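Why Do Peppers Change Color?

A page for young readers from the Zallano Garden Museum

Did you ever stand in front of the vegetables in a shop and wonder why there are green peppers, yellow peppers, orange peppers and red peppers? Many children think they are four different vegetables. Some grown-ups think this also. The truth is more interesting, and to understand it we must go inside the skin of the pepper.

A pepper is a fruit

First a small surprise. For a cook, a pepper is a vegetable. For a scientist who studies plants, it is a fruit. A fruit is the part of the plant that grows from a flower and holds the seeds. If you cut a pepper, you find many small flat seeds inside, so the scientist is right. The cook is also right, in the kitchen.

Tomatoes, cucumbers and pumpkins are fruits in the same way. A carrot is not a fruit. It is a root, and you will never find a seed in it, even if you look very well.

Green comes first

Almost every young pepper is green. The green comes from a substance with a difficult name, chlorophyll (say it like this: KLOR-oh-fill). Leaves are full of it. Chlorophyll catches the light of the sun, and the plant uses this light to make sugar from water and air. The sugar is the food of the plant.

A young pepper has chlorophyll in its skin too, so it can help a little with this work. It is also hard and a bit bitter at this time. The seeds inside are not ready yet, and it would be bad for the plant if some animal came and ate them too early. A green fruit between green leaves is difficult to see.

The color change

When the seeds are ready, the pepper begins to ripen. Now the chlorophyll breaks down and goes away slowly. At the same time the pepper makes other colors, which are called carotenoids (kuh-ROT-en-oids). They can be yellow, orange or red. The same family of colors is in carrots, in corn and in the yolk of an egg.

Not every plant makes the same ones. One kind of pepper plant goes from green to yellow and stays yellow. Another kind goes to orange, and another to red. This is written in the seed, in the same way that the color of your eyes is written in you. So a yellow pepper is usually not a red pepper that was picked too soon. It is a ripe pepper from a yellow kind of plant.

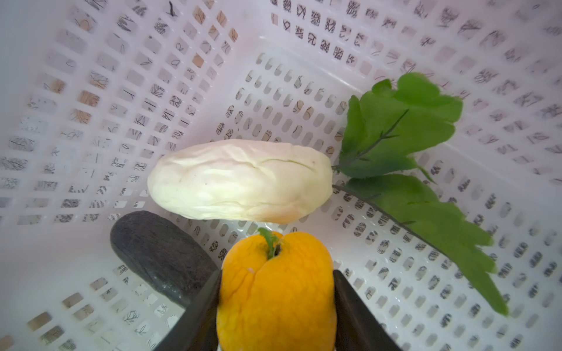 A yellow-orange bell pepper. The stem is still green.

And what about the green ones in the shop? Most of them are peppers that were picked before they changed. There are a few kinds that stay green also when they are ripe, but you do not meet them often.

While it changes, a pepper can have two colors together, for example green on one side and red on the other side. In our garden in Hinojosa the children always want to pick these first. They are good to eat - the taste is somewhere in the middle.

Why are ripe ones sweeter?

During the ripening, more sugar collects in the fruit and the bitter taste becomes weak. A ripe pepper also has more vitamin C than a green one. And it costs more in the shop, for a simple reason. The farmer must leave it longer on the plant, give it water for more weeks, and hope that no insect or bad weather comes before the harvest.

Why do some peppers get wrinkles?

A fresh pepper is mostly water. The water presses on the walls of the fruit from inside, like the air in a balloon, and this makes the skin tight. After the picking, the pepper cannot drink any more, but a little water still goes out, mainly at the place of the stem. The walls become softer and the skin makes folds. A pepper with a few wrinkles can still be cooked. If it has soft wet places or mold, it goes to the compost.

Sweet and hot

Bell peppers and hot chili peppers are close relatives. The hot ones make a substance called capsaicin (kap-SAY-uh-sin), which gives your tongue the feeling of burning. Bell peppers make almost nothing of it. Birds do not feel it at all! They eat wild chilies happily and carry the seeds far away.

Try it at home

You need one green pepper, one red pepper, a board and a grown-up with a knife.

1. Ask the grown-up to cut a piece from each pepper.
2. Close your eyes and let somebody give you the pieces, one after the other.
3. Say which one is green and which one is red. Use only your tongue!
4. Change places and let the other person try.

If you want to grow peppers yourself, start the seeds in March in a small pot on a warm windowsill. They are slow, so do not throw away the pot too early.

Words to remember

Chlorophyll: the green substance in plants that catches light.
Carotenoids: yellow, orange and red colors in plants.
Ripe: ready to eat, with seeds that are ready to grow.

Page last changed: 14 July 2019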